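Jalley Shelf Notes

README for the storage unit records, release 3

Contents
What is in this folder
The unit
Cubby names
Baskets
Files and columns
Known problems
Use and credit
Changes

What is in this folder

Jalley Shelf Notes is a small set of records on how household things get put away in an open shelving unit. It covers what went into which cubby, what it went in with, and where it was found the next time someone needed it. The records were kept by Randa Salameh and Leen Hakim, and the tables were cleaned up by Jelle Van Dijk.

There are 720 entries in the main table and 227 in the basket table. A short free-text note goes with most entries. The whole folder is plain text and CSV, and opens in any spreadsheet program.

The notes were written for people who plan storage for small apartments and shared rooms. They have also been used to test labeling schemes, and the column names still show it in places.

The unit

All entries refer to one large white unit with open cubbies. It has no doors and no drawers. Some cubbies are square and some are rectangular, and the rows are staggered, so a shelf on one side of the divider should not be assumed to line up with a shelf on the other. A vertical divider separates the left columns from the right columns. The floor in the room is tan-brown.

The panels have small dark screw holes in them. These matter only because early notes sometimes use them as landmarks ("the shelf by the lower hole"). Hanan Ghanem went through those notes and replaced the landmarks with cubby names where she could. Where she could not, the cubby column says unclear.

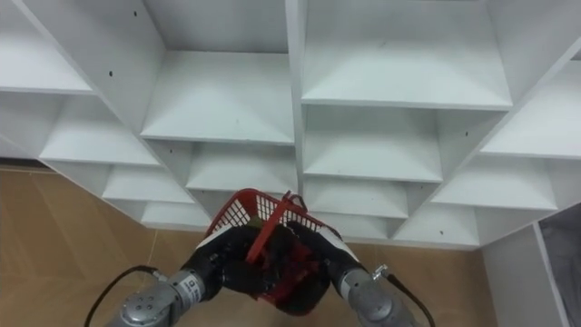 Cubby names

Names are given as seen by a person standing in front of the unit. Left and right are the reader's left and right.

upper-left, lower-left: left of the divider
wide-central, low-central: the two middle shelves
upper-right, middle-right, lower-right: right of the divider
far-right: the shelf nearest the wall panel on that side
unclear: the note does not say, or says two things

Please keep the hyphens. The sorting script treats "upper right" and "upper-right" as different places.

Baskets

Small items were put away in baskets, and large ones went straight on the shelf. Basket color is recorded in the basket table as a single word, such as red. Size was not measured. If a basket was moved with its contents still in it, that is one entry in the main table – the items inside are listed in the note, separated by semicolons.

An empty basket left on a shelf gets its own entry with the item field set to none.

Files and columns

main.csv
entry: running number
item: everyday name, lower case, singular
cubby: one of the names listed earlier
basket: yes or no
found: same, moved or missing
note: free text, may be blank

baskets.csv
entry: matches the number in main.csv
color: one word
full: yes, no or part

names.txt
Spellings used for items. Where two people used different words for one thing, the first word on the line is the one kept.

Known problems

31 entries have a cubby but no item. They were left in so that the running numbers stay unbroken.

The found column was added partway through, and earlier rows are blank there. Blank does not mean same.

Paper goods are overrepresented. A carton of Grikis notebooks was sorted twice in September, once by size and once by cover, and both rounds are in the table.

"Cloth" was used for dishcloths, napkins and table covers until Tamer Yammine split the term. Some notes still use it the old way.

Nothing was recorded about weight, so the tables will not tell you which shelves can hold heavy items.

Use and credit

Free to use for teaching, planning and non-commercial work. If you publish from it, cite Jalley Shelf Notes, release 3, and give the names of Salameh and Hakim. Send corrections to Jelle Van Dijk with the entry number in the subject line.

Changes

Release 3: landmarks replaced with cubby names, basket table split off
Release 2: found column added, item spellings merged
Release 1: first tables, left columns only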